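Olora is a gallery plugin for WordPress, sold by a small firm called Madigan. We list it because people keep asking for it, and because it does one job fairly well. Please read the limits below before you buy.

## What it does

Olora takes the pictures already in your media library and lays them out as a grid, a strip or a single column. It makes its own thumbnails, loads pictures as the visitor scrolls down, and lets you type a caption in more than one language. Captions are kept apart from the post text, so a theme change shouldn't lose them. I changed themes four times on a test site and the captions stayed put. The order of the pictures did not, twice.

The seller's page says "works with any theme". I'd be careful with that. It was fine with Hurnby and with a plain child theme made from it. With Kinirness the strip layout sat on top of the footer until I added a line of CSS, and I don't see why a buyer should have to.

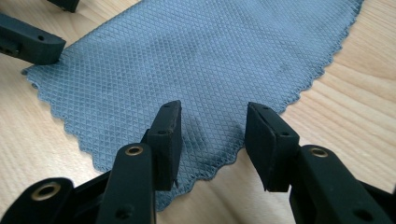
## Speed

Madigan promises faster pages. Faster than what, they don't say. On a test library of 702 pictures the first build of thumbnails took 28 minutes on cheap shared hosting, and the admin screens crawled while it ran. After that, gallery pages did open more quickly than with the built-in gallery block – on long pages, anyway. On a page with six pictures I couldn't tell the two apart.

The thumbnails take up room as well. Mine came to roughly 333 MB, stored in a folder that the plugin leaves behind when you delete it. You can remove the folder by hand over FTP.

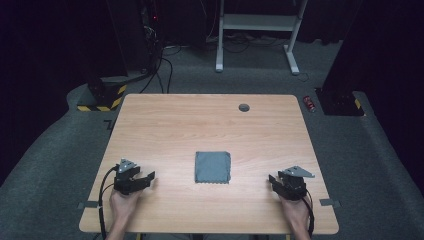 If your hosting plan is tight on space, turn off the two largest sizes before the first build. The setting is under Media > Olora > Sizes, and it is on by default for reasons the manual never gets to. Turning it off later stops new files being made but leaves the old ones where they are.

## Languages

- Captions and alt text can be translated, one box for each language.
- Button labels ("next", "close") come from a language file, and several of those files are half finished.
- Right-to-left layouts are described as "supported". The arrows still point the wrong way in the strip.

## Price and updates

A licence costs £45 a year for one site. When it runs out the plugin goes on working but you get no updates, security fixes included. I think those ought to be free, and I've told them so.

The last update came in April. The change log for it reads "various improvements". 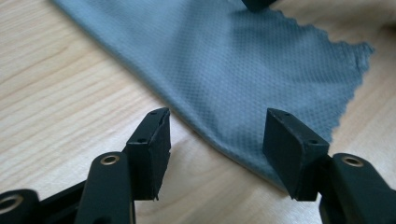 *Grey-blue cloth on a pale wooden tabletop. Single column layout, caption on.*

## Needs

- A current version of WordPress
- Access to your files by FTP
- A backup made before the first build

Refunds are handled by Madigan and not by us. Their terms ask for a written reason.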